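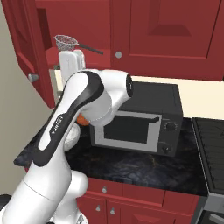 Kitchen counter with arm and microwave, render.

# Zamumia — parish notices corpus

Shares 56 | Comments 2

Text from newsletters and notice sheets put out by parishes, convents and small religious houses. Cleaned up, split by notice, one per line. Collected for the Rostix search project, now kept on its own.

1165 notices in total. 400 of them hand labelled, rest not. Labels: service times, appointments, deaths, appeals, other. "Other" is too big, sorry, will split it when theres time.

Fields: id, house, month, text, label. Month is blank where the sheet didn't give one. Feast days left as written — no attempt to turn them into dates.

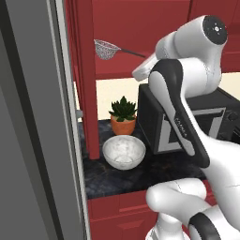
## Known problems

- Hymn numbers sometimes run into the service times. Check before you parse.
- Latin bits not marked as Latin.
- Two sheets from the Drumum house were scanned sideways, text is poor.
- Appointments of superiors often repeated the month after with diferent spelling of the same name. Not merged.

Private phone numbers and home addresses taken out by hand. If you spot one, open an issue and it goes the same day.

Last rebuild was June. Old splits are in the vlad folder, don't use them for anything new.
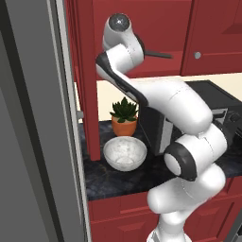 Can I use the sick lists as well?

They were removed before release and won't be added back.

Comments 2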